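Korletey transit to change how lost bags are stored and returned

Riders who leave property on Korletey buses will have a longer window to claim it starting in November, under rules the transit office posted Wednesday.
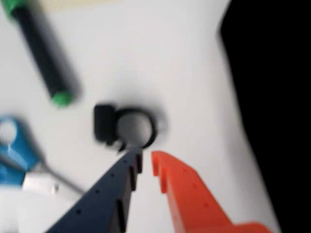
2 min read

The holding period for bags, clothing and small electronics goes from 60 days to 106. Perishable goods will still be discarded at the end of the service day. Cash and identity documents are handled separately and go to the city clerk.

The office logged 411 unclaimed bags last year at its Orlow Street depot, the only site where property can be collected. More than half had no name or phone number inside, according to the notice.
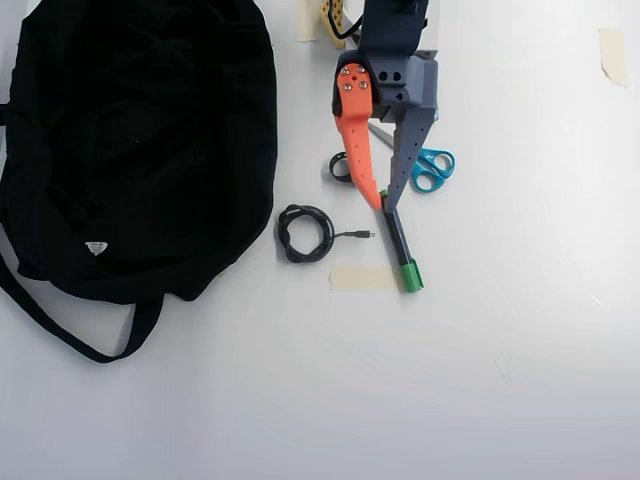

A black bag with a long strap. Bags are held at the Orlow Street depot.

Under the current system, drivers write a paper slip for each item and hand it in with the vehicle keys. Slips are entered by hand the next morning, and the route number is often missing. The new procedure uses a numbered tag and a database called Rusimora, supplied by the records firm Warier. Each entry will carry the route, the vehicle, the time found and a short description.

"Most of the delay is in matching a call to a slip," said Colton Landry, who manages the depot. "With a route and a time, the search takes a minute or two." 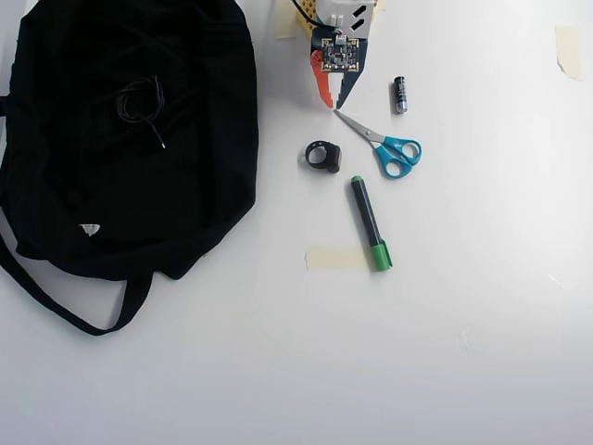

How to file a claim

Claims can be made by phone or at the depot counter. Riders should give the route, the approximate time of travel and one detail that is not visible from the outside of the item. Photo identification is required at pickup. The storage fee remains $3 per item and is waived for school-age riders.
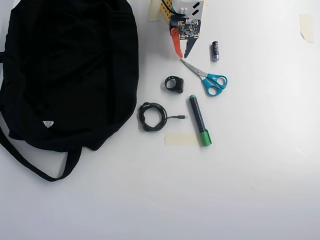

Straps and tags can be included in a claim description.

Items not claimed within the holding period will be donated or recycled. The counter is open until 6 p.m. on weekdays.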